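Plant of the Month: Field Bindweed

Members who have joined the summer survey walks at Lullham will know this one already. Field bindweed (Convolvulus arvensis) was the plant people asked about most in August, so it gets the page this time.

It is a perennial with trailing or climbing stems that twist counterclockwise around anything upright. The leaves are arrow-shaped, stalked, and usually an inch or two long, though plants on dry gravel can have leaves much smaller than that. The flowers are funnel-shaped, white or pink, often with darker stripes on the outside, and each one lasts a single day. Look for two tiny bracts on the flower stalk, set well below the flower. In hedge bindweed (Calystegia sepium) the bracts are large and sit right up against the base of the flower, hiding the sepals. That is the quickest way to tell the two apart, and it works on faded flowers too.

The roots are the real trouble. They go down many feet in loose soil and send out side roots that put up new shoots. A broken piece a couple of inches long can start a new plant. Seeds stay alive in the ground for decades.

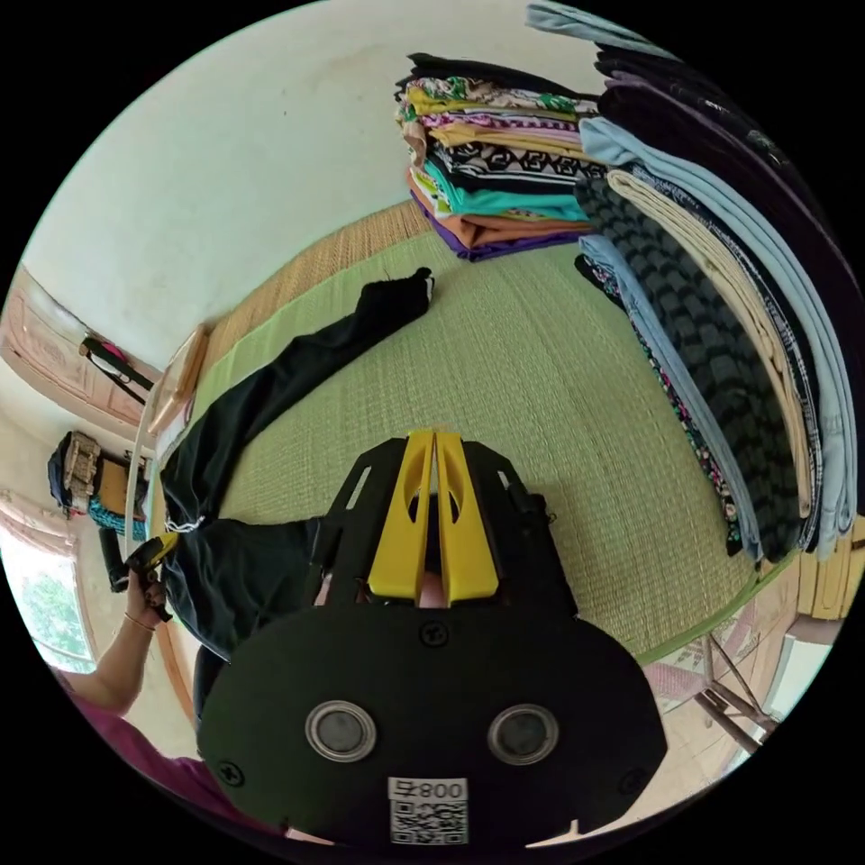 Bindweed seed has a hard coat and no hooks, wings, or fluff, so it mostly moves in soil, hay, and mud. The clinging seeds on our walks come from its neighbors – bedstraw, burdock, beggarticks – and these are the ones to check for before you leave a site. Turn out your cuffs and pockets, and brush off your laces. Dark fabric is a mixed blessing: pale burs stand out on it, but beggarticks seeds are dark themselves and easy to miss. Black trousers laid out flat on a floor mat, one leg stretched straight, are easier to go over by hand than a pair hanging from a hook. Start at the cuff and work up to the waist. Put what you find in the trash, not the compost.

Benedicta Odoi led the count on the Rolau track again this summer. Her group recorded 1,491 bindweed stems along the fence line, all in flower or bud. On the Ortuño side, where the ground was mulched two years ago, they found 87. The two stretches are not the same length and the soil is different, so please don't read too much into the comparison. Both will be counted again next year using the same markers.

Baltasar Aguirre has asked us to repeat the advice on digging. Pulling stems by hand weakens the plant if it is kept up every two or three weeks through the growing season. Rototilling an infested bed spreads root pieces and makes matters worse. For small patches, a cover of heavy black plastic left in place for several growing seasons can work, with the edges checked often for shoots coming out sideways.

Specimens for the herbarium should include the flower stalk with its bracts and at least one full-sized leaf. Press them the same day, flowers open if possible. Write the locality and habitat on the slip, and note the flower color while it is fresh – pink fades badly in the press. Slips are in the drawer under the microscope.

Next issue: curly dock and its relatives, with a key to the fruiting stems.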